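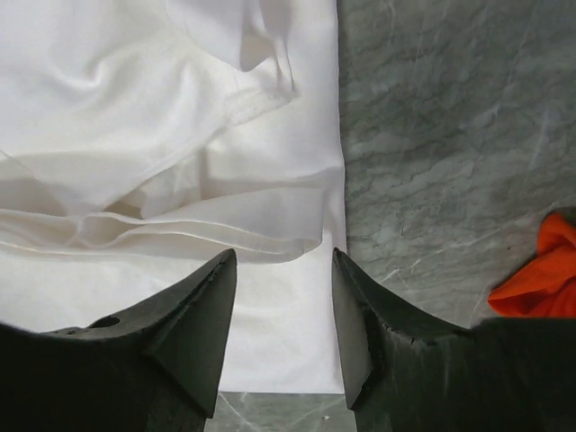

Reading time: 3 minutes

Search this site... Go

Folding surface and garment check, utility room, Skuten House
Carried out by Eluned James, 30 August 2025
Copy to Malte Rathjen, who asked for it, and Caradog Parri, who did not

This covers folding whites on the marble. Ironing has its own sheet, and so does the airing cupboard, which has its own problems.

THE SURFACE

1. Top wiped and dried before anything white goes on it.
OK. Done with a plain damp cloth and then a dry one. Please stop using the Prurwood polish. It is for wood, and the clue is in the name.

2. No chips or rough places that could catch a thread.
OK where I ran my hand along it. There is one rough spot at the wall end, known since July and apparently being left to heal by itself.

3. Marks told apart from pattern.
Comment: the stone is grey, streaked and cloudy, with pale veins, and would hide a teaspoon of gravy for a month. Looking is not enough. Wipe it anyway.

4. Nothing hot put down within reach of the cloth.
OK on the day. The iron lives on its stand, and the stand lives on the shelf. Demetrio has been told, and has told me that he was told.

5. Edge of the counter clear at hip height.
Action needed. The drawer under the top was open again. I found it in the traditional manner and have the bruise.

THE GARMENT

6. Laid flat before folding.
Partly. The lower part of the white one lies nice and flat. Further up it is still rumpled, with a flap curled back over itself near the top. Smooth that out first or it will be pressed in for good.

7. Stitched seams looked over.
The slanting seam has a double row of small stitches. I take it for a sleeve or shoulder join, though with this much cloth folded about I would not put money on it. Pull gently either side and look for gaps. If any stitches have gone, it goes in the mending basket and not back on the pile with a hopeful expression.

8. Hems checked for pins.
Always by hand, always slowly. The hem is in several layers at the moment, so open them out and feel along each one. Tove found a pin in July by the quick method and does not recommend it.

9. Pockets, where there are any, emptied.
To be done before washing. I mention it only because of the biro.

10. Fully dry before it is put away.
Feel the thick parts, where the hem is turned. A cold marble top makes everything seem damp, so hold the cloth up off it before deciding.

THE ROOM

11. Floor dry and free of trailing leads.
Floor dry. One lead across the doorway, belonging to the Gittins heater. Moved. I expect it will be back.

12. Good light over the counter.
Fair. White on white is hard going in the evening, and a loose thread disappears completely. Caradog has a bulb for this. He has had it for 14 weeks.

13. Stacks kept low.
No more than 6 garments to a pile. The last person to try a tower of them lost the lot behind the machine.

STILL TO DO

Drawer catch: Malte.
Bulb: Caradog, see 12.
Rough spot at the wall end: somebody with sandpaper and permission, in that order if need be.
New mending basket: the Korkel one has lost its handle. Tove is looking.

Next check when the first 3 of these are done, so no hurry with the diary.

We use cookies to remember your settings. Accept / Manage choices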